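The open afternoon at Flolholm was the one I'd been looking forward to since October, and the bin-picking cell alone was worth the train fare. Sondier run it in the back half of the Cliltavbridge building, and they let us stand far closer to the guard line than I expected!

What I loved was how plain it all is. A KUKA arm, a gripper, two metal bins side by side on wood, and clamps on the rims to stop them creeping. The arm takes things from one bin and puts them in the other, then works its way back. They'd logged 2166 picks since the last full service, and the worn floor of the bin tells you the gripper touches down pretty often.
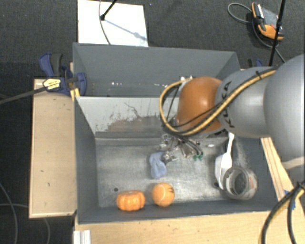

Meesuk said the clamps get checked before anything else in the morning, as a bin that has shifted by 5 mm will spoil the heights for the whole day, and you can chase that in the software for hours before you think to look at the rim.

The cables got a good long talk too. The yellow and black bundle has to follow the wrist through every turn, so it's left with a generous loop and tied further up the arm – too tight and it pulls at the connectors, too slack and it snags on the bin wall. They go over it by hand every 700 picks and swap the ties whether they look tired or not.

Soft things are the hard part, we were told. A ball is easy by comparison, but cloth folds differently every time. I asked far too many questions about finger pads and came home with two pages of notes.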